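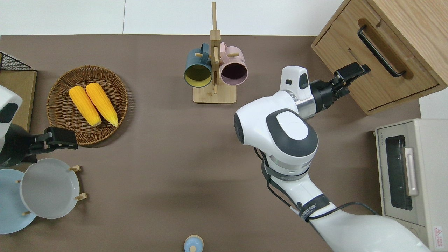 Two arms on a brown worktop, with the toaster oven, mug tree and corn basket all within their patch.

Kitchen robot arms: what to do when one lets go

The Kosell people will tell you their arms are safe around crockery. I'd take that with a pinch of salt. On Saturday, February 25, 2023 ours stopped dead halfway through putting a plate away, and when the power came back the gripper opened before anything else did. One plate lost, and a chip out of the worktop that I see every morning. The Geddes helpline put it down to "user setup". Make of that what you like.

A few things worth doing if you have one of these at home:

Empty the gripper before you restart. Hold whatever is in it with a folded tea towel underneath and keep your fingers out from between the jaws. The manual says the grip is kept through a power cut. Mine wasn't.

Keep mugs and plates well back from the table edge. A mug tree with a narrow base goes over at the slightest nudge from an elbow joint, whatever the sales video shows.

Switch the toaster oven off at the wall before the arms run. I don't care how clever the camera is meant to be. Cables wrapped round an arm and a hot door are a bad pair.

Pull drawer handles by hand first. If the drawer sticks for you, the arm will tug harder and bring the whole cabinet with it. Candle wax along the runners sorts most of them.

Check the straps on the cables once a week. Craig Pringle, who mends mixers in Calbridge, found one of ours had worked loose and was catching at the bend. He charged 70 pounds and was gone in no time.

Code 1356 on the panel means "joint fault", which covers everything from a crumb to a dead motor. Wipe round the joint, wait 3 minutes, try again. If it comes back 2 times running, leave it off and ring someone.

I still dry the good plates myself.

Related tips
Getting scorch marks off a worktop
Freeing a stiff drawer without a plane
Jelmont slow cooker: is the timer any use?
Storing corn on the cob in June
Jianguo Cheng on sharpening kitchen scissors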